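The Llewellyn reading room: table, carpet, books
Posted Feb 4, 2018 by Myfanwy Bellis

I was asked to put up a gallery page for the reading room, and I said I would as long as I could write the words myself. The leaflet calls it "a calm place to get lost in a book." I've spent a fair number of afternoons in there this month and I'm not sold yet. It's a room with a table in it. Whether it's calm depends on who else has come in.

What I will give them is the light wood. The old tables were nearly black and made the whole place feel like a waiting room at the dentist. The carpet is gray, as every carpet bought for a shared room seems to be, and I'm told it hides dirt. We'll see in a year.

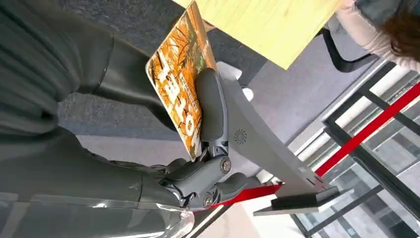
The shelving plan is where I start to have real doubts. Cheng-en Chiang drew it up, and he's put a lot of work into it, but it sorts the picture books and travel books by season. Spring, summer, fall, winter. Fine if the cover is all leaves. What do you do with a book on bridges? Cheng-en says bridges go under summer. I asked why and got a long answer that I couldn't repeat to you.

The collection stands at 1196 books, and 200 of those came in a single donation from the Trarnera guest house when it closed. I've gone through a good part of that lot. Plenty of big glossy covers, the sort people buy on vacation and open once. I'd have been pickier. The view at the meeting was that a full shelf looks better than a half-full one, and maybe it does from the door.

Then there's the carpet. It came from Skakdale, who promised it would take heavy chairs without showing marks. I've heard that promise before, from other people, about other carpets. I asked for a sample to try at home and was told the order had already gone in.
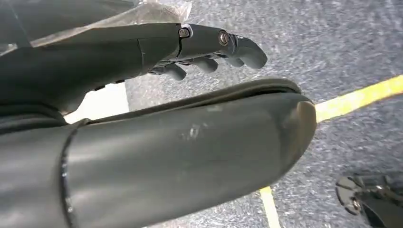

The cost of the floor, spread over everyone who pays dues, is $54 each. I don't say that's too much. I'd only like to know what the second quote was, if there was a second quote. The minutes say "several options were looked at" and leave it there.

On the chairs I've been outvoted, so I'll keep it short. They're the Nultari ones, the catalog says they suit long sitting, and I'd like to meet the person who sat in one for a whole evening before writing that. After 30 minutes I was up and walking around. Others like them. Bring a cushion and make up your own mind.
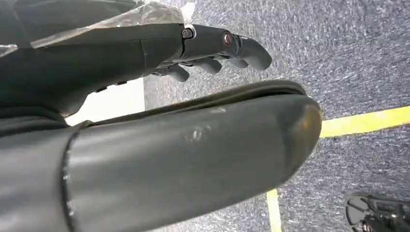 Gray speckled carpet, clear plastic wrap.

If you have opinions on bridges, or any book that belongs to no season at all, leave a note for Cheng-en in the tray by the door. I've left two. The full shelf list will go up on this page when it's finished, and I wouldn't hold my breath for that either.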